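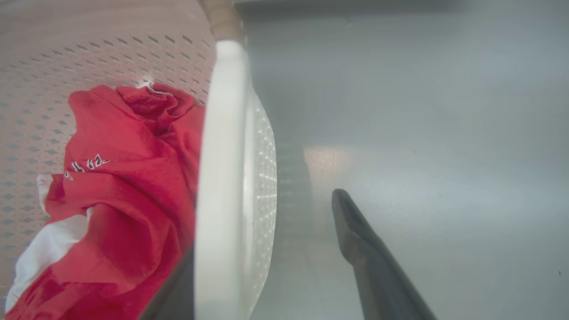 Ask the woman who runs the wash for the Ornside football club what her favourite job of the week is and she doesn't hesitate. "Reds day," she says. "I love it! Everything goes in together, you don't have to think, and the whole room looks cheerful."

She has been washing the club's jerseys for 9 seasons, first at her own place and then in the laundry room behind the Anbridge hall, and she can talk about cold cycles and collar stains the way other people talk about the finals. I went along to get a few tips for my own whites (which are a sorry sort of pink) and came home with four pages of notes.

Her first rule is one basket per colour. The baskets have to have holes in the sides, and she is firm about it. "A jersey that's been played in wants air. Put it in a solid tub with the lid on over a weekend and you'll know all about it on Monday." She likes proper handles at both ends too, big enough to get your whole hand through, and a rim that doesn't dig into your hip when you carry it down the hall.

The white trim is where most people come unstuck. Stripes, piping, collars, the printed lettering: all of it sits right up against the red, and a hot wash will let the colour wander. She washes cold, inside out, and never leaves a finished load sitting in the drum. "Not even while you have a cuppa. Get it out, give it a shake, peg it up by the hem."

And the heap in the basket? Doesn't she fold? "Not on the way in, love. What for? I fold when they're dry, and then I fold beautifully." 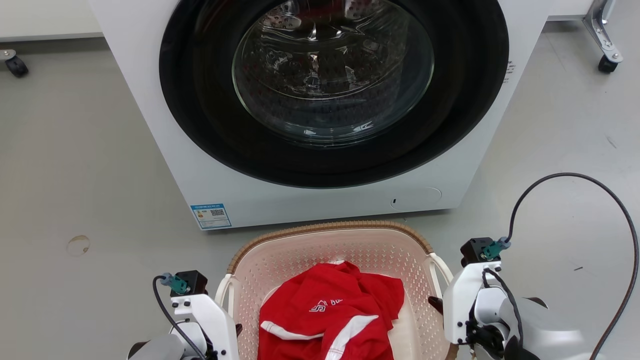 Anbridge, August 6, 2025

The front loader is her pride and joy. The club raised 2,000 dollars for it with a sausage sizzle and two trivia nights, and she picked it out herself after years with an old top loader that chewed through drawstrings. "You can see straight in through the door, so there's no excuse for a lost sock," she says. She wipes the rubber seal around the door after the last load and leaves it open a crack overnight. Hair ties, mouthguard cases, a whistle once: the seal catches the lot.

The basket gets parked on the floor right in front of the door, so whatever slides out lands in it. It's such a simple thing, and I've been standing mine on top of the dryer for years.

I asked about powders and got a very happy ten minutes. She is a Kila liquid person for colours and keeps a bar of Dvorak soap for grass marks, rubbed in dry and left until the kettle boils. She uses half the scoop she used to, and reckons the prints last better for it.
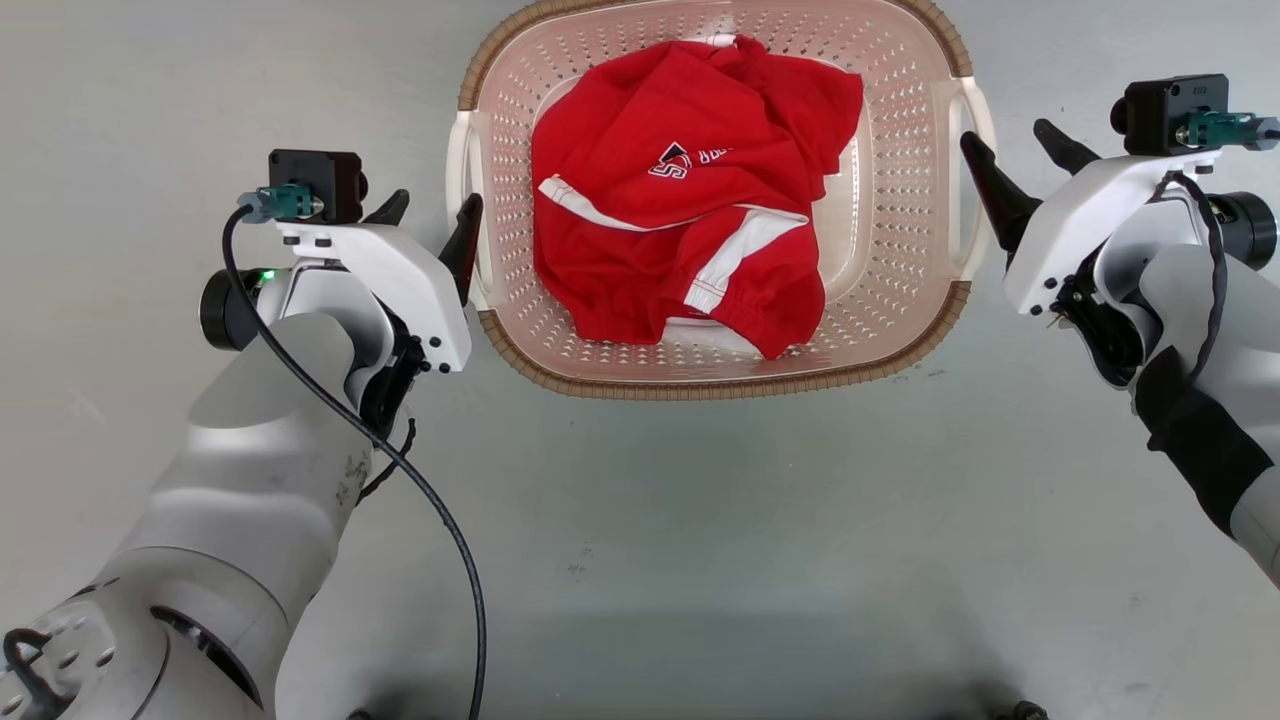 Getting a jersey through the season

"Check the logo before anything else," she says. If the lettering has started to lift, the jersey goes in a mesh bag by itself. She never irons over a print, and she dries in the shade, even in October when the sun is only just getting going. Cuffs and collars get a quick rub with the soap while the machine fills.

She has 240 jerseys on the books across all the grades, and she'd happily take more. "Bring them down," she told me at the door. "Just empty the pockets of the shorts first!"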